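Subject: Re: [pirihi-users] teleop demos in the sim kitchen, how many is enough
From: Shayne Mudgway
Date: 17th June

Efthymia Katsaros wrote:
> We're at 841 demos on the coffee machine task and the policy still
> stalls over the counter. Are people resetting the arm pose between
> takes? And do you keep the ones where the operator hesitates?

Quick one, running to a meeting.

Yes reset every time. We didn't at first and the thing learned to start from wherever the last operator quit. Start pose high, well clear of the counter.

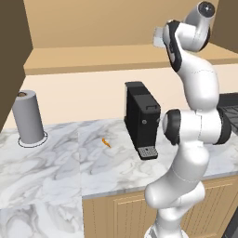
Hesitations, I'd cut them. Anything over 3 seconds with no stick input gets trimmed in Binder before training. Stalling over the counter sounds exactly like that, it's copying somebody who stopped to think.

Also check who drove. We had 6 operators and 3 of them came in from the left every time, the rest from above. Policy split the differnce and went nowhere. Pick one approach, re-record teh others.

Trim script is in the Flurham repo, under tools. Needs the new Drendo bindings or it wont load.

Shayne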